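Can a machine put the lid on a pan yet? Clear a table? Sort the shopping? We spend our days finding out at Pruvton, and we'd love your help. We're looking for people to join the Surkura household trials, starting in October.

You don't need to know anything about robots. You do need to have cooked, tidied, washed up and put things away in a real home, because that's what we want to talk to you about. Our robots have made 3,000 attempts at kitchen jobs so far, and 1,831 of them went well enough that a fussy cook would have let them pass. The other attempts are where you come in - we need people who can look at a job half done and tell us what a sensible person would do next!

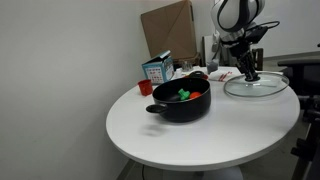

*Lid work at the round table: one pot, one glass lid, one arm.*

**What you'll do**

- Watch the arm try everyday jobs and mark each attempt as fine, nearly or no.
- Do the same jobs yourself at your own pace, so we can compare.
- Suggest chores we haven't thought of. The folding tasks came from a participant, and they are wonderfully hard.

Sessions start at 9.30 and finish by lunch. We have 13 places, and each person comes in for four mornings. We pay for your time and your bus or train fare, and there's tea and a decent lunch in the Fourie building.

**Who we'd like to hear from**

Anyone over 18. We're especially keen on people who have worked in a shop, a canteen or a care home, and on people who find lids, jars and packets awkward to manage. If you use a wheelchair or need a seat with arms, tell us and we'll set the room up for you.

**How to apply**

Write a few lines about a chore you'd happily hand over, and one you wouldn't trust to a machine. Send them to Vusumuzi Mtshali, Surkura trials, Pruvton, or leave them at the Fourie front desk.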